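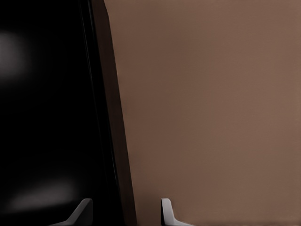 급하게 정리함. 10월 배포 전까지 계속 고칠 예정. 틀린 거 보이면 이슈 말고 그냥 바로 고쳐주세요.

# dillside-teleop-sim

시뮬레이션 안에서 원격조종으로 모은 시연 데이터. 손목 카메라 영상 + 관절 상태 + 그리퍼 명령. 실제 로봇 데이터는 여기 없음. 전부 렌더링.

수집: Dillside 팀. 조종 인터페이스는 Tenambridge 걸 가져다 고쳐 씀. 문서 번역은 아직 안 됨 (영어판 누가 좀...).

## 상태

- 업로드 끝: 접근(approach), 문 열기, 문 닫기
- 업로드 중: 서랍
- 보류: 양손 작업. 좌표계 문제 해결 안 됨

## 구성

```
data/
 approach/
 open_door/
 close_door/
 drawer/ # 아직 일부만
meta/
 episodes.jsonl
 splits.json
tools/
 replay.py
 check_sync.py
```

에피소드 하나 = 폴더 하나. 안에 `wrist.mp4`, `state.npz`, `note.txt`. note는 없는 경우도 있음. 조종자가 안 쓰면 없음.

`state.npz` 키:

| 키 | 내용 | 단위 |
|---|---|---|
| `q` | 관절 각도 | rad |
| `dq` | 관절 속도 | rad/s |
| `ee_pose` | 손끝 위치 + 쿼터니언 | m |
| `grip_cmd` | 그리퍼 명령 | 0 닫힘, 1 열림 |
| `grip_pos` | 그리퍼 실제 벌어짐 | m |
| `t` | 시뮬 시간 | s |

쿼터니언 순서 wxyz. xyzw 아님. 이거 때문에 하루 날린 사람 있음.

`grip_cmd`랑 `grip_pos`는 다를 수 있음. 물체를 잡으면 명령은 0인데 벌어짐은 0이 안 됨. 정상임.

## 시연 방식

두 가지 섞여 있음. `episodes.jsonl`의 `mode` 필드 확인.

**`remote`** : 핸드 컨트롤러로 손끝을 직접 움직임. 클러치 버튼 누르고 있는 동안만 따라감. 떼면 멈춤. 대부분 이거.

**`ghost`** : 가상 팔을 마우스로 끌어서 자세를 찍고, 사이는 플래너가 채움. 움직임이 매끈한 대신 속도 분포가 사람하고 많이 다름. 모방학습에 섞을 땐 주의. 따로 학습해 보고 섞는 걸 추천.

조종자는 손목 화면 하나만 보고 조종함. 외부 시점 없음. 처음엔 외부 시점도 줬는데 그러면 손목 영상에 안 보이는 정보로 움직이게 돼서 뺐음. 대신 시연이 느려짐. 중간에 멈칫하는 구간 많음, 잘라내지 않았음.

## 손목 시점 관련

접근 구간은 영상만 봐서는 애매한 프레임이 많습니다. 검은 유광 면하고 갈색 무광 면이 화면을 거의 다 채우고, 손가락 끝만 아래쪽에 걸리는 식. 깊이 단서가 별로 없음. 유광 면에 번진 반사광이 있는데 이걸 특징점으로 쓰면 안 됨. 카메라가 움직이면 같이 미끄러짐.

- 단일 프레임으로 거리 추정하려고 하지 말 것
- 최소한 `ee_pose` 같이 넣기
- 프레임 히스토리는 5 정도가 아니라 정확히 5로 고정해서 실험했음. 9도 돌려봤는데 차이 못 느낌. 표는 나중에
- 색 증강은 해도 됨. 좌우 반전은 하지 말 것, 관절값이랑 안 맞음

## 에피소드 라벨

`success`, `fail`, `abort` 셋 중 하나.

abort는 조종자가 직접 끊은 것. fail하고 다름!! 컨트롤러 연결이 끊긴 것도 abort로 들어감. 구분 필드는 다음 버전에.

실패 시연도 그대로 둠. 빼고 싶으면:

```
python tools/replay.py --split train --only success
```

`--only`에 여러 개 줄 땐 쉼표로. 공백 넣으면 조용히 무시됨 (버그, 알고 있음).

## 분할

train 70 퍼센트, 나머지는 val하고 test로 반씩. 에피소드 단위로 나눴고 씬 시드가 겹치지 않게 했음. 프레임 단위로 다시 섞지 마세요. 그러면 val 점수 의미 없어짐.

## 품질 확인

Shuzhen Xiong이 리플레이로 확인. 기준은 단순:

1. 리플레이했을 때 마지막 자세가 기록하고 맞는가
2. 영상하고 상태 시간축이 맞는가
3. 그리퍼 명령이 튀지 않는가

2번에 걸린 건 `check_sync.py`로 다시 맞춤. 다시 맞춘 에피소드는 `resynced: true`. 원본 시간축은 `t_raw`로 남겨 뒀음.

## 알려진 문제

- 문 모서리 근처에서 손가락이 메쉬를 살짝 파고드는 에피소드 있음. 충돌 여유값 설정 실수. `contact_bad` 표시된 것만 제외하면 됨
- 클러치를 뗏다가 다시 잡을 때 손끝이 한 프레임 튐. 필터 안 걸었음
- `drawer` 쪽 note 인코딩 깨진 거 있음
- Bremanden 렌더러 예전 빌드로 뽑은 영상은 반사가 좀 더 진함. `render_build` 필드로 구분

## 새 시연 추가할 때

- 시작 자세는 홈으로. 임의 자세에서 시작하면 안 받음
- 그리퍼 연 상태로 시작
- 성공이든 실패든 끝나고 2초 가만히 있다가 종료. 이거 안 지키면 끝부분 라벨이 밀림
- 연습한 건 올리지 말기. `practice/`에 따로
- note에는 이상했던 것만. "잘됨" 이런거 안 써도 됨

올리기 전에 `check_sync.py` 한번 돌려주세요. 경고는 괜찮고 에러만 없으면 됨.

## 할 일

- [ ] 서랍 나머지 업로드
- [ ] abort 원인 필드
- [ ] 히스토리 길이 비교 표
- [x] 쿼터니언 순서 문서에 쓰기
- [ ] `--only` 공백 버그

## 문의

조종 인터페이스, 클러치 설정: Guangming Yan
데이터 형식, 리플레이, 분할: Shuzhen Xiong

라이선스는 저장소 루트의 LICENSE 참고. 렌더러 에셋은 별도 조건이라 여기 안 들어있음, 씬을 직접 다시 렌더링하려면 에셋부터 따로 받아야 합니다.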